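In praise of the dull middle

Noreen Mulcahy
August 23, 2022

Every robot result I am sent arrives as a percentage, and I have begun to distrust percentages the way I distrust estate agents. The latest concerns fruit. Two arms, a bowl, a plastic bag, and a learned policy called Tremo that is meant to move things between them. The old way of marking this sort of work is to run it 30 times and report how often everything ended up where it should. One number, very clean, and it tells you next to nothing. 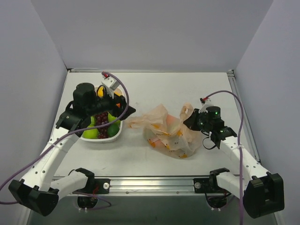
Tremo at work: two arms, a bowl of fruit and a plastic bag.

The people at Useditz do it differently, and I think they are right. They cut the task into eight stages and score each one: reach, grip, lift, carry and so on down to letting go. A run that falls apart at the last stage gets most of its marks. A run that never finds the grape gets none, poor thing.

Keane, who reviewed the work rather grumpily, calls this generosity. Half a job is no job, he writes, and a shopper with an empty bag will not be consoled by a good reach. Fair enough. I would not pay a plumber by the stage either.

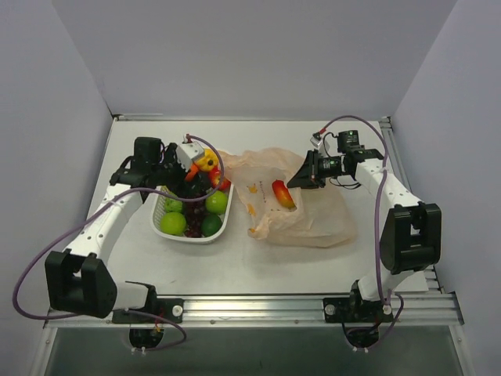 But a plumber can tell you what went wrong. A policy can't, and the stage scores are the nearest thing we have to asking it. Under the old marking, Tremo and its rival Citov came out level. Under the new one, Citov lost its marks at the grip and Tremo lost nearly all of its at the bag, where thin film folds up in ways that no one has the patience to model. Those are two quite different illnesses — and you would treat them differently.

My one complaint is that the stages were chosen by the same people who trained the policy. I would like somebody else to draw the lines, preferably somebody who packs shopping for a living. Until then I shall keep reading the table at the back of the paper first and the headline number last, if I get to it.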